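Right, I've been stewing on the Bralari thing all day so you're getting a thread. Sorry in advance. 1/
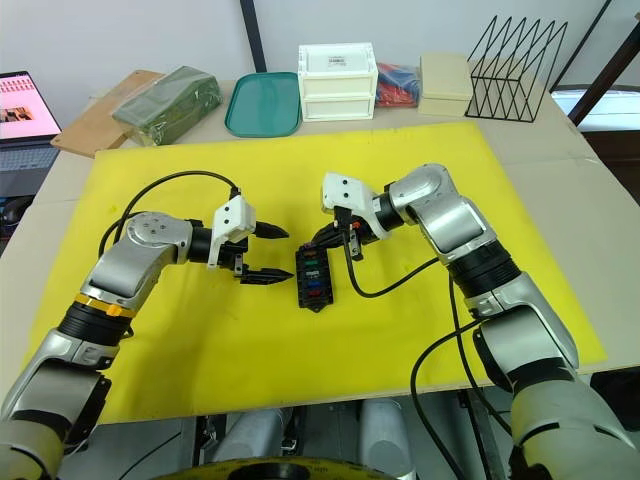
For anyone who missed it: Bralari's singer went on the Bitstead podcast and said Trekis "stopped writing songs and started writing captions". One sentence in a two-hour chat. By teatime my whole feed was Trekis fans with pitchforks. 2/

And look, I AM a Trekis fan. I queued in the rain for the Eichhorn tour. I own the tea towel. But have you listened to the whole interview? He spends ages before that raving about their first album! He says it's why he bought a guitar! 3/

I put up one mild post saying maybe listen to the full thing before kicking off. 369 replies. I read far too many of them on the bus. Most were rude, a few were funny, and one person sent me a very long essay about key changes which I quite enjoyed. 4/

Meanwhile Bralari's last post before all this had 386 likes. The one straight after the podcast, a blurry picture of his lunch, had 2,799. It's a jacket potato. With beans. People are arguing about Trekis lyrics under a potato. 5/

So is it a stunt? My mate Kavinda Weerakoon reckons so – new single in March, suddenly he's got opinions about a much bigger band. I'm less sure. He sounded tired and a bit grumpy to me, like when you've been talking for ages and stop checking what comes out. 6/

What I would say is that Trekis themselves have handled it well. They've said nothing at all, apart from the drummer changing her bio to "caption writer". Perfect. I laughed out loud in the queue at the chemist. 7/

The bit I don't like is people going after his sister, who isn't even in the band and only runs the merch table. She's had to lock her account. Leave her alone, she sold me a lovely hat once. 8/

Also (and I'll get shouted at for this) he's got half a point about the last Trekis record. Side two is mostly slogans. I still play it every morning while I'm doing my toast, but I couldn't hum you more than a couple of them. 9/

Anyway I'm muting this now as my phone's on four per cent and I've got tea to make. If anyone has a spare for the Leeds show, my messages are open. Bralari or Trekis, I'll go to either. 10/10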